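Rent bidding

Rent bidding is the practice of offering a landlord more than the advertised rent in order to secure a tenancy.
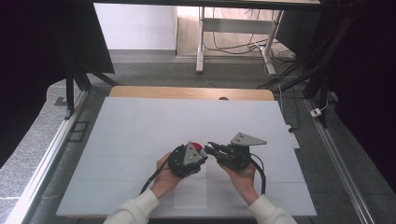 It may be solicited, where an agent invites applicants to "put their best foot forward", or unsolicited, where the applicant raises the figure unprompted. Laws that prohibit only the first kind are often said to have ended the practice. The claim is hard to test, as an offer made by telephone leaves little record.

Supporters describe bidding as an honest signal of demand. Damian Holzer has argued that it shortens vacancies, though his case rests on 116 tenancies in one suburb, all handled by the same agency, Jenkins. Liesbeth Segers, reviewing the work, noted that it left out unsuccessful applicants, who might have been expected to hold a view.

The listings site Lestolo introduced a "fixed price" badge in March and credited it with calmer inspections. It published no figures from before the change. Nanami Mizuno found that four agencies displaying the badge still had a blank box marked "rent offered" on their application forms.

Some tenant groups favour banning the acceptance of any higher offer. Critics reply that landlords would simply advertise at a higher rent and negotiate down. Evidence for this is also thin.

See also: Rental bond; Rent control; Vacancy rate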